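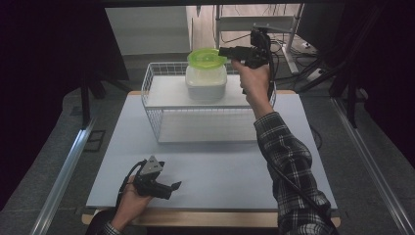 Plastic container with a green lid, on a white wire basket.

Search this site Go

Workshop Tips: Molding Small Lids at Home

Plenty of people will sell you a cure for warped lids. Most of them want you to buy a new mold. Try the cheap things first.

Check that the pellets are dry. The bag says they are, but a bag that has been open since March has had time to pick up damp from the shop air. I give nylon a night in the dryer before I blame anything else. Polypropylene hardly needs it, whatever the forums say.

Next, leave the lid in the mold longer. I was told 11 seconds was plenty for a thin lid on a bench press. Mine came out shaped like potato chips. At 24 seconds they lay flat, and the time lost on a short run didn't bother me.

Release spray is oversold. One light coat, wiped down with a clean rag, did 87 shots on my Gullance press before anything stuck. Heavy coats leave greasy marks and ink won't hold on them.

Regrind is fine in small amounts – sift it first. I don't believe the claim that you can run it forever. Tabs and thin edges get brittle, and they are the first parts anyone bends.

Test the fit the next day. Parts keep shrinking after they leave the press, and a lid that snaps on nicely while warm may be tight by morning. Write the settings on masking tape and stick it to the mold.

Related tips
Cleaning a clogged nozzle
Do you need a Lightfoot chiller?
Storing pellets in a damp garage

Contact | © Donport Workshop Notes | Back to top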